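The Table from Skiltdale

The year my aunt turned seventy she decided to give away her dining table, and because I was the only one of the cousins with a kitchen big enough to hold it, or the only one foolish enough to pick up the phone on a Sunday, it came to me.

I should say right away that I didn't want it. I had a perfectly good table already, a small round thing with a wobble I'd gotten used to, and I was fond of it in the way you get fond of anything you've eaten toast at for long enough. But my aunt was Thilini Bandara, and people did not say no to Thilini Bandara, who had taught piano to half of Skiltdale and could still make a grown man sit up straight by looking at his shoulders.
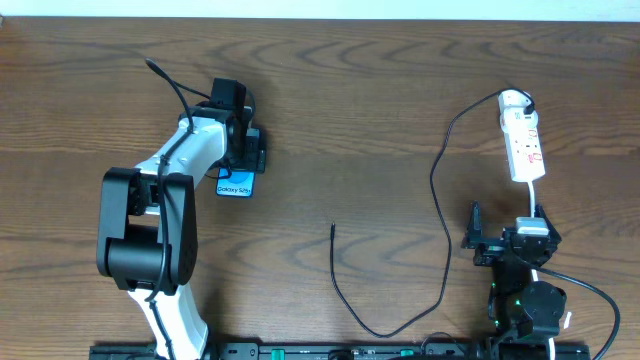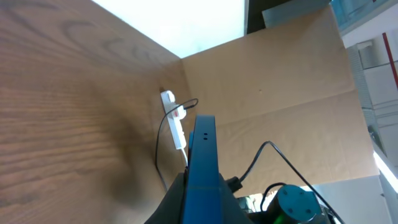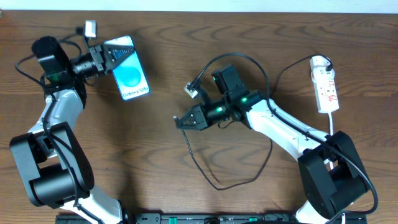
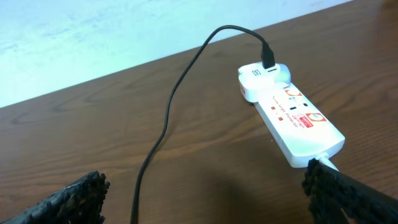

Brown wood and plenty of grain.

"You'll need 2 strong people," she told me, "and a blanket, and don't let them carry it by the legs."

I brought my neighbor Yeon, who was strong enough for both of us, and a blanket that had belonged to my dog. We drove out in November with the back seats folded down and the heater roaring, past the feed store and the long brick wall of the old Pristley mill, and when we got there my aunt had made lunch for what looked like the entire church choir. There was fish curry and string hoppers and a coconut relish that made Yeon's eyes water (she had three helpings), and of course it was all laid out on the table we'd come to take away.

So we ate, and we talked, and it got to be two in the afternoon, and then it got to be nearly four. Every time I started to stack the plates my aunt remembered something else. She told us how she and my uncle had bought the table from a widow in Sedora, who wanted 100 dollars for it and took 20 and a promise of piano lessons for her grandson. The grandson was hopeless, she said, the worst ear she ever came across, and she taught him every week for six years and went to his wedding.

"Did he ever get any better?" Yeon asked.

"No," said my aunt. "But he was always on time."

She put her hand flat on the wood then, next to the rice bowl, and followed one of the dark lines in it with her finger, out to the bend and back again. My uncle used to do his crossword at that end. I remembered him there with his glasses pushed up on his forehead, asking the room in general for a river in five letters, and my cousins and me shouting out every river we knew and a few we'd made up. I hadn't thought about those rivers in years, and I had to get up and look out the window at her bird feeder for a while.

When I came back I said, as lightly as I could manage, that it was getting dark and the road would be bad, and maybe we ought to leave the table for another day.

"Maybe so," said my aunt, and she was already reaching for the teapot.

We went back in the spring, Yeon and I, with the same blanket, and there was lunch again - lamb this time, and a lemon cake - and we came home without it. We went in the summer, when her tomatoes were in and she sent us off with two grocery bags full and a jar of something pickled that I'm still a little afraid of. I believe Yeon figured it out before I did. She'd stopped bringing her work gloves.

It's been four years now. My cousins call every so often and ask how the table looks in my kitchen, and I tell them it's a beautiful table, and that I ate at it just last month. My little round one still wobbles. I keep the dog's blanket folded in the back of the car, and on the first Saturday I can get away I call Skiltdale and let her know we're coming for it, and she asks me whether Yeon would like the fish or the lamb.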